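Subject: Re: [records-requests] Jenby council: fee estimates and the partial release
Date: Aug 19, 2024

> The Jenby clerk's office has answered my request for parking
> enforcement contracts with a fee estimate covering 21 hours of
> search time. They won't start until a deposit is paid. Is there
> any point in asking how they got to that number, or do I just
> narrow the request and file again?

Ask before you narrow. A new filing resets the clock, and you lose your place in their queue. A written query about the estimate does neither, at least under the Jenby rules as I read them.

Request the search log, or if no log exists yet, the worksheet behind the estimate. When I did this in December for the Hestside depot lease, the worksheet showed that 70 percent of the time was for reading emails I had never asked for. I pointed to the wording of my request and the estimate dropped to 2 hours, which fell under the free allowance.

The release itself was 1,691 pages in one scanned file with no text layer. Page order was by custodian, then by date received, so each attachment turned up several times. I ran it through text recognition and sorted by the lease reference. Asimine is the contractor named in the lease; Vakulenko appears only in the schedule of subcontractors, and the rates on that schedule are blacked out with no exemption cited. That part is under appeal.
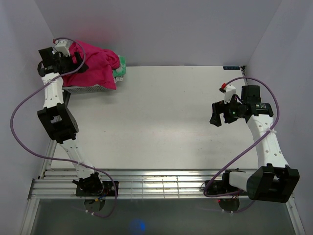 On exemptions, check that each redaction carries its own code. Jenby tends to put one code on the cover letter and apply it to everything. The appeal form has a box for this, but it is short, so attach a separate sheet listing page and line. The withheld material should be a small, marked area and the rest open.

Send the query by email and keep the automatic receipt. The office counts its response days from that receipt, and the appeal form asks for the number printed on it.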